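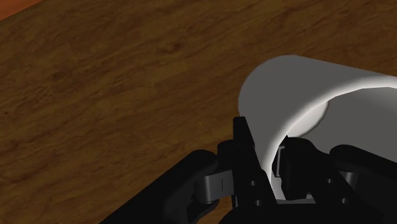
Issue 34

Pekow picks up its cups in simulation first

Dotik, 21/06/2024 - I'm really pleased to tell you that our Pekow study is out today! We've been asking a simple question: if an arm learns to grasp a cup purely in a rendered room, does a close-up view at the gripper help it along? We ran 2284 simulated grasps with our partners at Jaltison, and yes, it does. Adding the close view cut failed grasps by 21 per cent over the room view alone.

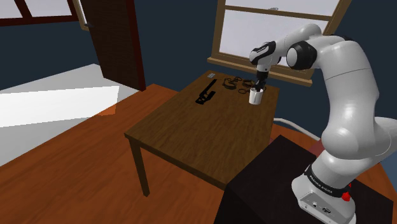
The room view still earns its keep, mind you - without it the arm was slower to find the cup on a cluttered table. We changed the lighting and the table clutter every 60 runs, and I'd have liked to do it more often (next time!). The Csizmadia test set we used in May is free to download with the paper. Press questions are very welcome at the Dotik office.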